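October 14, 2019

Web tools review, bookmark service trial, entry 8.

The trial of Tresside as a replacement for the shared link list continued this morning. Mahsa Nouri exported the old list as a single file of 1457 bookmarks, and the import was completed in one pass. Tresside flagged 181 of these as duplicates. Fouad Gaber checked the flagged items against the original and found that most differ only by a trailing slash. They have been merged. The remainder are held in a folder named "Review" until Gholamreza Babaei has signed off on them.

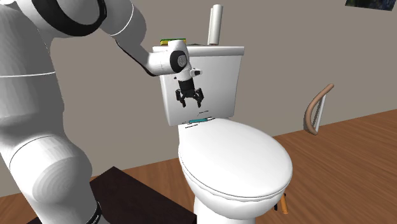
Page previews are generated on the server and cached for each account. Previews were slow to appear on the first load and acceptable afterward. Recognition of subject matter is weak: one preview was given the automatic tag "kitchen", and two of the Nazari help pages were tagged "travel". Automatic tagging has been switched off for the shared account. Tags will be entered by hand, in lower case, singular form.

Jivden was tested again for comparison. Its search is faster, but the free plan stops at 600 links and there is no export except by e-mail request. Bahman Bahrami considers this sufficient ground to drop it – I concur. 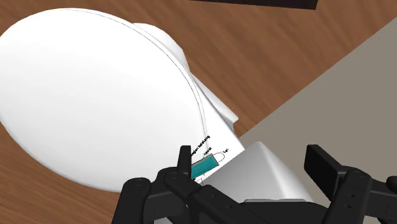
The browser button for Tresside works in Firefox and Chrome. In Safari it opens a blank window and must be clicked a second time. Reported to their support desk; no reply as of this entry.

Outstanding:

- Folder permissions for the Skotham group (J. Yap)
- Dead link check, full list
- Confirm whether private notes are included in the export file
- Old list to remain read-only until March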